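How to Sort Flatware and Chopsticks Into a Wooden Utensil Holder
by Pornthip Petchrat

Most kitchens I go into have enough forks. What they don't have is a place where the forks go every time. An upright holder on the counter or the wall solves this for a small household, provided you load it in a sensible order and don't try to put the whole drawer in it.

You will need a holder, a cloth, a dish towel, and the utensils you use in a normal week. 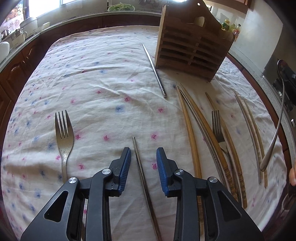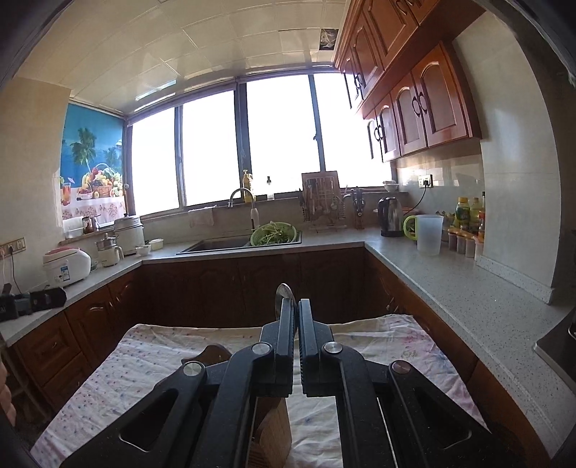 Working on a flowered cloth

Orelden Home Pages, Vol. 50, p. 97

1. Put down a cloth

Cover the table or counter with a cloth before you take anything out. Metal utensils slide on a bare surface and they scratch some finishes. A cotton tablecloth works, and so does an old sheet folded in half. Wrinkles don't matter. A small print is fine too, although I find thin chopsticks easier to pick out on a plain white or pale ground than on a dark one.

The cloth should reach past the work area on all sides. If you are working at a kitchen counter with a rice cooker and other appliances on it, push their cords to the back first so that nothing is lying where you want to sort.

2. Spread everything out

Empty the drawer onto the cloth in one loose layer. Don't sort while you empty. You want to see all of it before you decide what stays.

Take out anything that isn't a utensil. In my drawer that is rubber bands, twist ties, and the little packets that come with takeout. Sharp knives go back to wherever you keep sharp knives. They don't belong in an open holder, and neither do skewers or a corn holder with loose prongs.

3. Match the chopsticks

Do these first. They roll, they hide under other things, and they are the only item in the drawer that is useless as a single.

Lay two side by side with the thick ends level against a straight edge, such as the side of a cutting board. Check the length at the tips. Then check the thick ends. Many metal chopsticks have ring grooves there, and sets that look the same at first can have a different number of rings or different spacing. Flat ones and round ones shouldn't be paired, even if the length agrees, as they sit differently in the hand.

Put each pair together on the far side of the cloth. Singles go in a pile of their own. Keep the singles until you have gone through the dishwasher and the sink, and then let them go. A single metal chopstick makes a good plant stake for a small pot.

4. Sort the forks and spoons

Make one row of forks and one row of spoons, all with the handles pointing toward you. With the handles in line it is easy to spot the one that came from somewhere else. Dinner forks and salad forks can share a row for now. Teaspoons should be kept apart from soup spoons because they vanish behind them in a deep holder.

Check each fork for bent tines. A slightly bent tine can be pressed back on a folded towel with your thumb. If it takes more force than that, I retire the fork.

5. Clean the holder

Take the holder down and turn it over above the trash. Crumbs collect in the bottom. A slatted front lets air in, but it also lets in dust, and the dust settles on the inside edge of each slat where you don't see it.

Wipe the slats with a damp cloth, one at a time, along the grain. Use a dry toothbrush for the corners. Do the back panel last. If it has a hanging hole, run a twist of paper towel through it, and look at the wood around the hole for cracks before you hang it up again.

Don't soak a wooden holder. Mine is a Jirkberg that I bought in October, and the card that came with it said the same thing. Stand it upright on the cloth to dry, with the open side away from the wall. Leave it until the bottom is dry to the touch, and then leave it a while longer. While you wait, dry the utensils with the dish towel, especially where the neck meets the handle.

6. Load from the back

Tall things go at the back of the holder, next to the back panel. Put the chopsticks in first, tips up or tips down. I was taught tips up so that the eating end stays off the bottom, but in a house with small children tips down is better. Pick one and do them all alike.

Spoons come next, bowls up. If you nest them they take up less room, although they also dry more slowly, so only nest them when they are fully dry. Lower each spoon in by the top of the bowl edge and let it slide the last inch or so. Dropping them dents the wood over time.

Forks go in front. I put mine handle up and tines down, the opposite of the spoons. That way you can tell forks from spoons by feel, and you don't reach across the points to get to a chopstick.

Stop when the holder still has a little space. You should be able to take out one fork without lifting two others with it. If you can't, some of them need to go back in the drawer.

7. Choose the spot

Keep the holder within reach of the table and away from steam. Next to a rice cooker is convenient but the vent will dampen the wood every day - move it at least an arm's length along the counter. The same goes for an electric pot.

If you hang it, use a screw into solid wood or a proper wall anchor. A loaded holder is heavier than it looks, and adhesive hooks let go in a warm kitchen. Hang it empty, check that it is level, then load it.

What goes back in the drawer

Guest flatware, extra pairs of chopsticks, and serving spoons can lie flat. I keep the extra chopsticks in a Suwannarat cotton roll with a tie, one pair to a pocket. A rubber band does the job too, but it leaves a mark on lacquered ones.

Upkeep

Shake out the holder once a week. Wash it as in step 5 once a month, or sooner if you notice a smell. When the wood looks dry and pale, rub in a little food-safe mineral oil, let it sit overnight with nothing in it, and wipe off the rest in the morning.

Page updated 1/26/20
Next: Storing Lids Without a Rack, p. 98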